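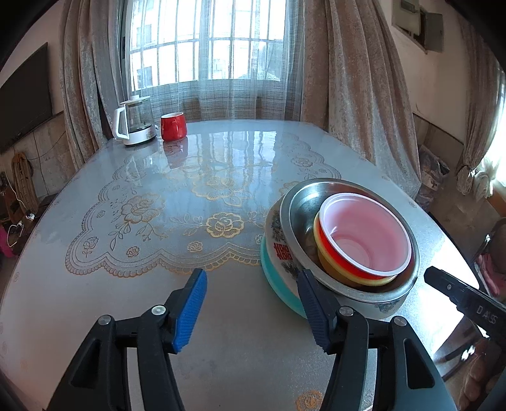 Residencia Brestell. Galería de equipamiento: mesa, menaje y hervidor
Unidad Kinnear, comedor
Actualizado: 24 Jul 2022

Esta página recoge el equipamiento de la mesa del comedor de la unidad Kinnear, con notas breves de uso, limpieza y almacenaje. Sustituye a la hoja de febrero, que estaba organizada por armarios y no incluía la cubierta de la mesa. Las referencias del registro Skenimum se consultan en recepción. Los textos se aplican a la unidad completa y se mantienen aunque cambie la disposición de las piezas.

Mesa y cubierta

Mesa grande de esquinas redondeadas. Se usa para comer, para preparar alimentos en frío y como apoyo del menaje antes de guardarlo. No se desplaza sin retirar antes todo lo que haya encima.

Cubierta translúcida en gris azulado, acabado brillante, con cenefa de borde festoneado y dibujo floral en dorado y gris plateado. El motivo principal es una rosa dorada. Las rosas pequeñas se repiten en el borde.

Colocación de la cubierta. Se extiende con la mesa limpia y seca. Las migas que quedan debajo marcan relieve y acaban rayando la cara inferior. Si se forman burbujas, se levanta la esquina más próxima y se alisa con un paño doblado, desde el centro hacia el borde.

Limpieza diaria. Paño de microfibra humedecido en agua templada y secado inmediato con un segundo paño. Con el acabado brillante, el agua que se deja secar al aire deja cerco visible, sobre todo cuando entra luz rasante por la ventana. No se utilizan estropajos, polvos abrasivos ni disolventes. El alcohol queda excluido también para manchas de rotulador.

Grasa y salsas. Una gota de lavavajillas neutro en el paño, dos pasadas y aclarado. La cúrcuma, el pimentón y el café se retiran en el momento. Una mancha coloreada antigua se trata con pasta de bicarbonato sin frotar, 5 minutos de contacto, y se aclara. El procedimiento no debe repetirse sobre las zonas doradas del dibujo.

Calor. No se apoyan ollas, sartenes ni bandejas recién retiradas del fuego. Los salvamanteles están en el segundo cajón del mueble bajo. Límite adoptado en la unidad para el contacto directo: 57 °C. Por encima de ese valor se coloca siempre un salvamanteles, también bajo tazones y tazas de base fina.

Hervidor eléctrico

Hervidor de vidrio con asa blanca angulosa, tapa blanca con pomo y base blanca de reborde inferior oscuro. Su posición habitual es una esquina de la mesa, apartada del menaje apilado.

Llenado. Con el aparato retirado de la toma de corriente, entre las marcas de nivel que indique el manual. No se calienta leche, caldo ni infusión con hojas sueltas. La tapa se cierra antes de conectar.

Vaciado. El agua sobrante se tira al terminar. Dejarla de un día para otro acelera el depósito de cal en el fondo, y en un cuerpo de vidrio se aprecia antes.

Descalcificación. Cada 8 semanas, con producto Distik en la dosis indicada en el envase. Dos hervidos de aclarado con agua limpia. Si persiste el olor, se hace un tercero. La fecha se anota en Skenimum, campo «Mantenimiento menor».

Exterior. Paño húmedo en asa y tapa, nunca chorro directo. La base eléctrica no se moja. Las huellas del vidrio se quitan en frío con paño seco.

Taza

Taza roja brillante con interior blanco y paredes ligeramente curvas. Se lava a mano o en la bandeja superior del lavavajillas, separada de piezas metálicas. El interior claro retiene el tanino del té: se elimina con bicarbonato y esponja blanda. No se guarda dentro de la pila de cuencos.

Cuencos y barreños

Conjunto encajado de seis piezas. Orden de apilado, de fuera adentro: barreño turquesa, barreño blanco decorado, barreño de acero inoxidable, cuenco amarillo, cuenco rojo anaranjado, cuenco rosa. Cualquier otro orden deja piezas en falso y aumenta la altura de la pila.

Barreño turquesa. Pieza exterior. Destinado a remojo de verduras y legumbres. No se emplea para fregar suelos ni para ropa. Los útiles de limpieza tienen su propio cubo, en el armario del pasillo.

Barreño blanco decorado. Lleva en la pared exterior el carácter rojo de la doble felicidad, acompañado de motivos vegetales en gris oscuro. Lavado con la cara blanda de la esponja. El estampado no se frota y no se deja en remojo prolongado. Uso: fruta lavada y escurrida, pan, masa en reposo cubierta con paño.

Barreño de acero inoxidable. Ancho, con borde plano y amplio, lo que permite sujetarlo con las dos manos cuando está lleno. Es la pieza asignada a mezclas, aliños y escaldados. No se deja en él sal gruesa en seco ni vinagre durante horas. Secar siempre con paño para evitar marcas de cal en el interior.

Cuenco amarillo. Ingredientes cortados, ensalada individual grande.

Cuenco rojo anaranjado. Ingredientes cortados, restos de preparación que van al compost.

Cuenco rosa. Interior de la pila, con el borde en un rosa más pálido. Porciones pequeñas y batido de huevo. Presenta unos anillos concéntricos tenues en el fondo. Conviene pasar la esponja siguiendo el giro, no en cruz.

Secado y apilado. Las piezas se secan por separado, boca abajo, sobre la rejilla. Encajarlas con humedad produce efecto ventosa y obliga a forzar los bordes. Si dos piezas quedan adheridas, se vierte agua fría en la interior y se sumerge la exterior en agua templada. No se golpean ni se hace palanca con cubiertos.

Traslado. La pila se levanta por la pieza inferior, con ambas manos. Tirar solo del borde de acero deja los barreños exteriores sin apoyo. Para recorridos largos, o para bajar al patio, se hacen 2 viajes.

Almacenaje. Balda baja del armario izquierdo. Durante el servicio, la pila puede quedar en la mesa, en el lado contrario al hervidor.

Microondas. El barreño de acero no se introduce en ningún caso. En las demás piezas se comprueba la marca de la base y, si no existe o no es legible, se consideran no aptas.

Reposición

Una pieza con grieta, borde astillado o decoración que se desprende se retira y se comunica en recepción. No se repara con adhesivo, aunque el daño esté en la cara exterior. La sustitución respeta el diámetro, de modo que el conjunto siga encajando. El color es secundario.

La cubierta de la mesa se cambia cuando pierde transparencia, amarillea o levanta las esquinas. Antes de cortar la nueva se mide la mesa en dos puntos por lado y se usa la anterior como plantilla de las esquinas. El corte se hace con tijera larga, sobre el suelo limpio y con la cara brillante hacia abajo.

Otras galerías de la unidad Kinnear: cocina, dormitorio, lavadero, patio.

Volver al índice de Residencia Brestell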